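Up before six again with my stomach in a knot, though the appointment wasn't until half past ten. I'd laid the folder out on the kitchen table the night before and I still went through it twice with my tea. Passport, old residence card, payslips, council tax bills, the letter from Trumora saying yes, I do work there and yes, they'd like to keep me. Then the bank statements, which I had to print at the library in Rurosthorpe as our printer only does pink now.

The form itself is 16 pages. I filled it in over most of a weekend and the bit that nearly finished me was the list of every trip outside the country. Every one! With dates! I've been here long enough that I had to go back through old emails hunting for flight bookings, and I found a whole trip home I'd forgotten, four days for a cousin's christening when I had flu and slept through most of it. In it went. I'd rather put down a trip they don't care about than leave one out and have somebody ask me about it later in a small room.

The other worry was my surname. Maksymiv on the passport, and on one old letter from the landlord it's Maksimiv with an i, and I'd got it into my head that this would sink me. I wrote a little note explaining it and then rewrote the note because the first one sounded guilty. How do you sound innocent about a vowel?

Caught the 8.40 bus, far too early. It goes all round the estates and past the hospital, and I sat upstairs at the front with the folder on my knees like a child with a packed lunch. Read the news on my phone for a bit, which was a mistake – more talk of moving the goalposts, longer waits before you can settle, higher fees, a politician saying people like me ought to "earn it". I pay my tax and I know which bin goes out when. I don't know what else they'd like. I put the phone away and looked at people's gardens.

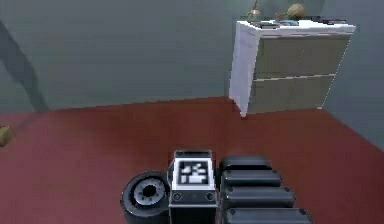 The centre is in an office block behind the station, second floor, and they don't let you in until ten minutes before your slot, so we all stood about on the stairs. There was a young couple with a baby in a very smart coat, and an older man who kept taking his documents out of a carrier bag and putting them back in a different order. I wanted to tell him it would be fine but I was doing more or less the same thing in my head.

My ticket number was 167. The screen was on 159 when I sat down and it stayed there for ages, then jumped all at once and I nearly missed it. The woman at the desk was nice, brisk but nice. Fingerprints took three goes as my fingers were so cold from the stairs, and she told me to sit on my hands for a minute. The photo is dreadful. I look as if I've been told off. She scanned the whole folder, didn't so much as glance at my note about the i, and said that was everything, thank you. I asked how long and she said they can't say. Could be weeks, could be a good deal more than that.

So that's £2236 gone, with the form fee and the appointment and the rest of it, and nearly all my savings with it. I had been thinking of a new boiler. I keep telling myself it's only money and then remembering how long it took to put by.

Had a bacon roll at the café by the station afterwards, and a second coffee I didn't need. Rang my mother from the bench outside. She wanted to know if I was British now and I said no, Mama, this is only the bit before the bit before that. She said well, tell them to hurry up. Then she told me all about her tomatoes.

Back at work by two. They'd saved me some cake and asked how it went, and I said fine, a lot of sitting down. Checked my email four times before tea even though I know perfectly well it won't come for months. If I've heard nothing by June I'm allowed to ring them, so I've written it on the calendar by the fridge, in pencil.

Must buy printer ink.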